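Esavton two-arm bench cell, five months in

I run the sample room at Alberg, where for 13 years the most advanced automation was a label printer that jammed in damp weather. Then in March management bought us an Esavton cell, and I was made its keeper on the grounds that I had once fixed the label printer.

The pitch was that it would take over the dull part of bench work - picking small things up, lining them up, putting them where they belong - and leave the rest of us free for "higher-value tasks." I asked for a list of those in writing. I'm still waiting, though I have been given a second inbox.

Setup took three days, one of them spent looking for a hex key. We start every new job on blocks before letting the arms near anything a customer paid for, and I'd suggest you do too.

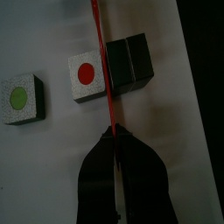

Does it mean fewer people on the bench?
So far it has meant the same people doing different things. We had five before and we have five now, but two of them spend their mornings teaching the cell and the afternoons checking what it did. Whether that's a promotion depends on who you ask and whether they've had lunch.

Zeyu Xia took to it fastest. He used to do the sorting by hand and was quicker than the cell is, a fact he brings up at every review meeting. Now he writes the routines, and the people upstairs have learned his name. He got a small raise out of it. The rest of us got a training binder with 93 pages, nearly all of them about safety interlocks.

My main complaint is patience, mine and the machine's. It will happily try the same bad approach until somebody steps in.
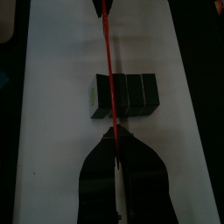

You also lose the chatter. When sorting was done by hand, people talked across the bench, and half our problems got solved that way before they reached my desk. Minding the cell is a one-person job with a screen, and by 3 in the afternoon that one person has gone a bit glassy. We now swap every hour, which the Esavton manual doesn't mention and should.

Support is decent. They answer the phone, and the second person you talk to generally knows something. We looked at the Cai unit as well, and the sales rep for that one never called back. The Clestascombe branch has one and seems happy enough, but they're happy with their coffee too.
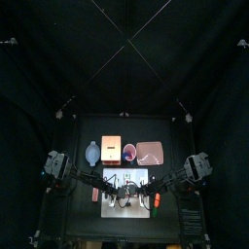

Changing over from one job to another is where I'd want improvement. Budget a morning for it, plus whatever time it takes to persuade everyone to stop moving things afterward. If your work changes daily, keep the people and skip the cell. If you do the same few jobs all month, it earns its floor space, slowly.

Three stars out of five. The label printer got two.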